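4.2 Do modding guides work as written?

Claims about community guides for sandbox games tend to rest on download totals. A mod with 2000 downloads is assumed to have 2000 people who got it running. We see no reason to accept this. A download records a click, and the archive we studied has no way to tell a working install from one that crashed at the title screen and was deleted.

We took every install guide hosted on Dolarden that had its steps in English, which gave 1297 pages. Dale Hiebert and Solange Kowalchuk read each page and noted whether it named a game version, a loader version, and a folder path. Where they disagreed, Chantal Cormier made the call. Of the full set, 127 pages gave all three. The rest left out at least one, most often the loader version, and many told the reader only to "use the right one." 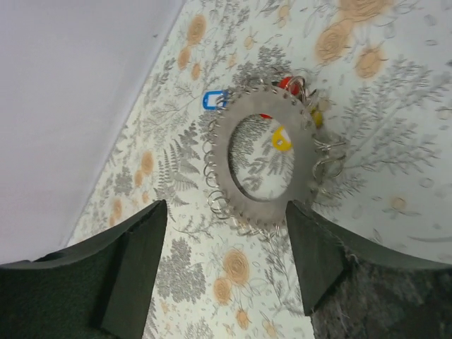
Figure 2. Metal ring with key rings.

Missing details would matter less if players could fill the gap from elsewhere. Yammine and Doucette have argued that they do, mainly through comment threads, and that a thin guide with a busy thread is as good as a full one. Their evidence is a survey of players who were still active on the site. Someone who gave up after a failed install was not there to be asked. We also found threads in which the top-rated fix applied to an older loader and had never been corrected.

The Fekete launcher is often put forward as the answer, as it picks a loader for the user. In our trial it did so for Skosstead without trouble. With Demance it chose a loader that the mod's own page warned against, and the error message pointed to a missing library that was present in the folder. One trial of two mods proves little, and we do not offer it as a ranking. It does make us doubt the claim that guides no longer need to state versions.

We did not test whether the 127 complete pages lead to more working installs. That would need fresh machines and players new to modding, and we had neither.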